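Let the Student Players Be Tired

On Tuesday evening I watched the training of our university handball team, as I do almost every week. After the last exercise one of the players sat down on the floor beside the goal, took a chemistry book out of her bag and began to read. The coach smiled and the parents smiled too. One father said to me, "You see, it is possible to do everything." I did not answer him, but I have thought about his sentence for several days.

I do not believe that it is possible to do everything. I played for four years in the second division while I was studying in Bogale, and I was not a good student in that time, nor was I a very good player. I was tired. Our week had 20 hours of training and travel, and the bus to the away matches left before the Friday lectures were finished. My teachers were friendly, but the lectures were not repeated for me.

When a newspaper writes about a student athlete, it nearly always praises her discipline. She gets up early, she makes a plan, she never complains. I am sure that these articles are meant kindly. But the other girls in the team read them as well, and what do they learn? That if they fail an exam in October, the fault must be in their character. The timetable is never mentioned.

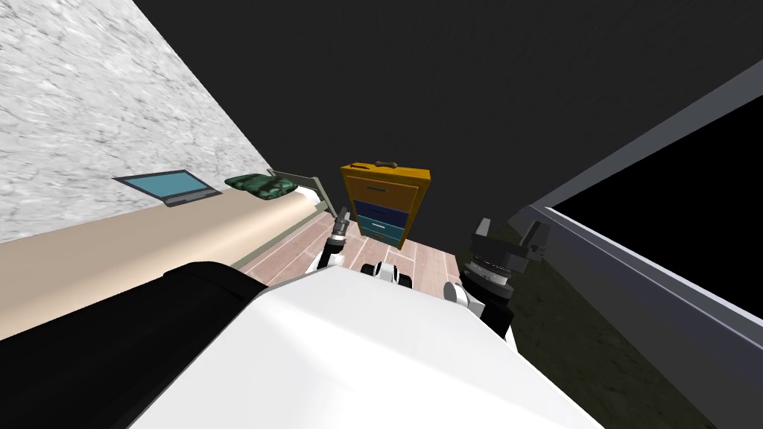
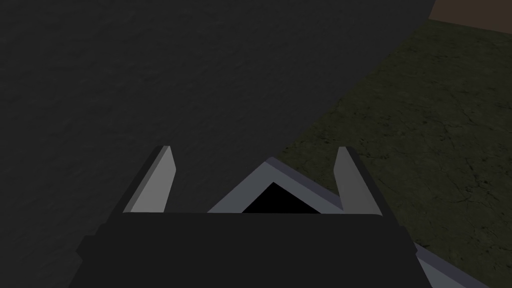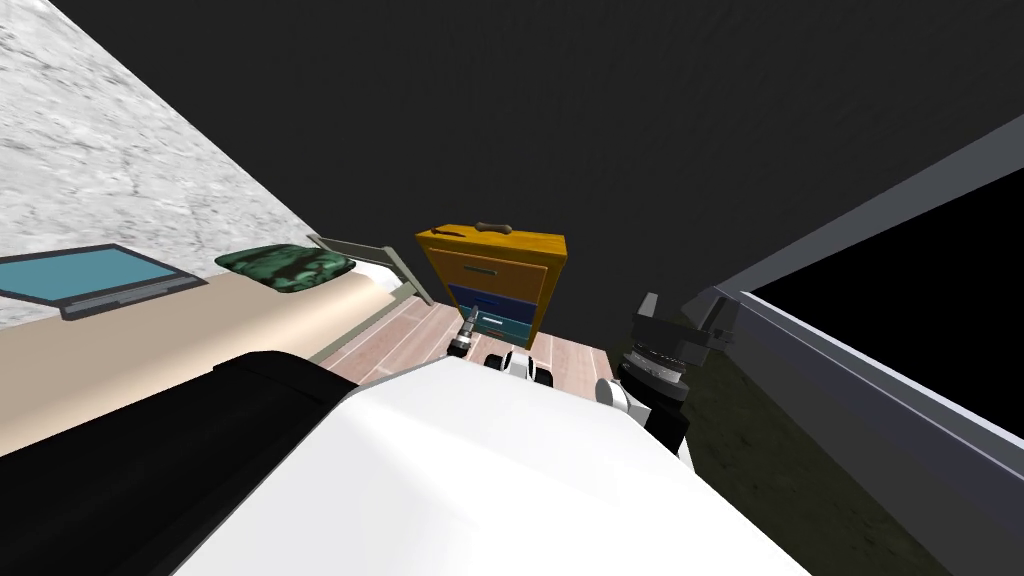

Three computer-rendered views. The third shows a bedroom with an open laptop on the bed.

My old coach, Rainer Fuchs, had a different opinion from most. He gave us the whole week before the exams free, and in the first year we lost both matches which came after it. The club in Wikska laughed at us. He did the same the next year. I asked him once if he was not afraid for his job, and he said that a knee needs rest and a head is not made of better material than a knee. I have never heard a doctor say it so clearly.

Of course there are players who manage very well. I know one who finished her degree with high marks and scored 24 goals in the same season. I admire her. But she lived with her parents, five minutes from the sports hall, and her mother cooked. A goalkeeper who shares a flat and works at the weekend has another life, and we should not measure both with the same ruler.

My wish is a small one. The university could put the training times and the exam dates on one table before the season begins, and move what can be moved. At Clamari they do this already, and the coach there told me it took him one afternoon. It would also help if the players could say aloud, "This week I cannot," without losing their place on Saturday.

I will go to the training again next week. If the girl with the chemistry book is there, I hope that she passes her exam. I also hope that she sometimes leaves the book at home and takes the early bus with the others.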